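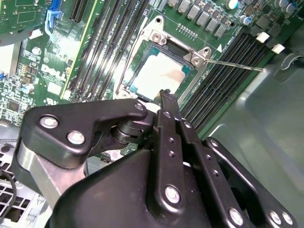
Winter Bench Days in Grastville

Every December, when it gets dark before supper and the shop on Makari Street is warmer than anybody's garage, we pull the old machines down off the shelves and go through them one by one. Tyra Solberg started the habit years back with a single computer and a thermos of soup, and it has grown since then, as these things do! This page gathers up my usual rambling from the bench. If you're only after the parts list, Damian Sobczak keeps that on a separate page and it is much tidier than mine.

Most of what we did this season was processor work on the bigger boards, the green ones with memory slots on either side of the socket. I have a real soft spot for these. Everything is laid out so generously, and the Dell board in particular is a pleasure to look down into once the case is open (I could happily spend an evening just following the rows of parts with my eyes). Eugeniusz Cieślak says I should spend less time admiring and more time labeling, and he has a point.

For anyone who hasn't done it, a processor like this sits in a metal frame held by a thin lever. You ease the lever out, lift the frame, and then you take your time. Radosław Sadowski taught me to wait a good breath before touching anything at all, and I've passed that on to all 11 people who sat down with us this winter. The chip goes in flat and without any pushing, and if it doesn't want to sit, lift it straight up and look at the corner arrow again. 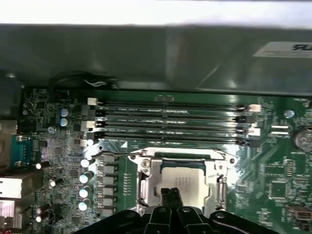 The memory slots come after that, and the little latches at the ends are the part newcomers enjoy most, I think. Black and white ones take turns down the column, which makes it so much easier to talk somebody through it from across the table. "Open the top white one" works a good deal better than "no, the other one, dear."

Brayan Cuadros is sorting the leftover memory into the Skindik drawers next, 25 drawers in all, and he would love a hand with it. Bring a sweater, the back half of the shop is chilly until the heater catches up, and come in by the side door after six.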